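3.2 Showing the task by hand

We had hoped, when the Pirkik study began in May, to collect every demonstration by remote control, with the operator sitting at the desk and steering both arms through the whole job. It worked well enough for stiff things such as lids and mugs. Soft things were another matter altogether, and after a long and rather trying afternoon with a pair of washing-up gloves (the rubbery sort with bristles on the palm) we agreed with Boris Ristić that people ought to be allowed to show these tasks with their own two hands, in their own kitchens, at their own pace.

The glove task is a simple one to describe. The gloves start in a heap on the worktop, and the person lays each one flat, smooths out the fingers and sorts the gloves by colour. We gave very little instruction beyond that, and I am glad we did, as our demonstrators at Firkthorpe found ways of going about it that we should never have thought to write down. Some worked from the cuff towards the fingertips, others pressed the palm first and let the fingers follow, and one lady insisted on doing the thumbs last every single time!

In all we kept 104 demonstrations by hand and 30 by remote control, and both sets were passed to the Pekavix learner in the same form: the position of each wrist, how far each hand was open, and the view from the head. Tiled walls and shiny worktops were left just as they were, crumbs and all, and we made no attempt to tidy the background before training. Figure 2 gives a fair idea of the sort of moment the learner has to make sense of, with one glove lying partly over another and a hand spread across the upper one. Overlaps of this kind were the hardest part of the labelling, and we come back to them when we discuss the errors.

Figure 2. A demonstration by hand, with two light blue gloves and a pink one on a black granite worktop.

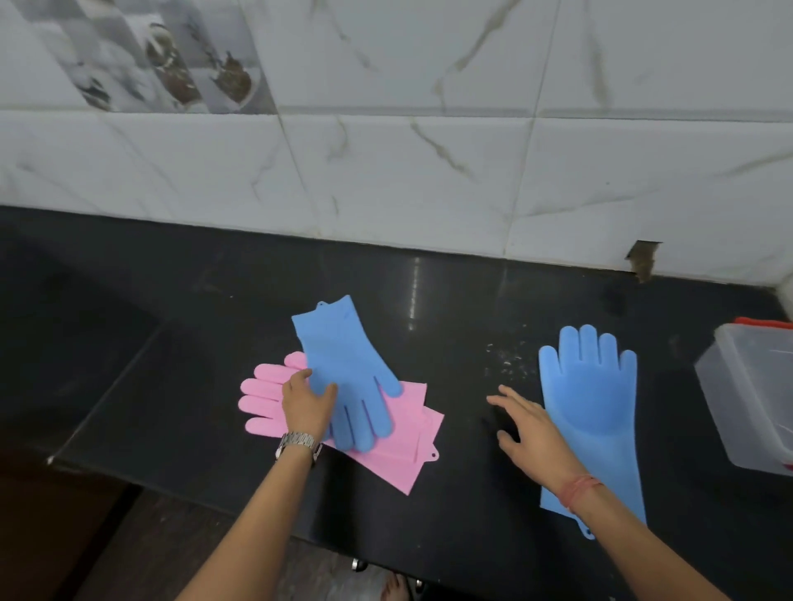

3.3 Matching the hand to the gripper

A person's hand has a good many more ways of bending than our gripper does, so each demonstration had to be simplified before the robot could try it. We followed the Ramasamy method for this, keeping only the thumb and the first two fingers.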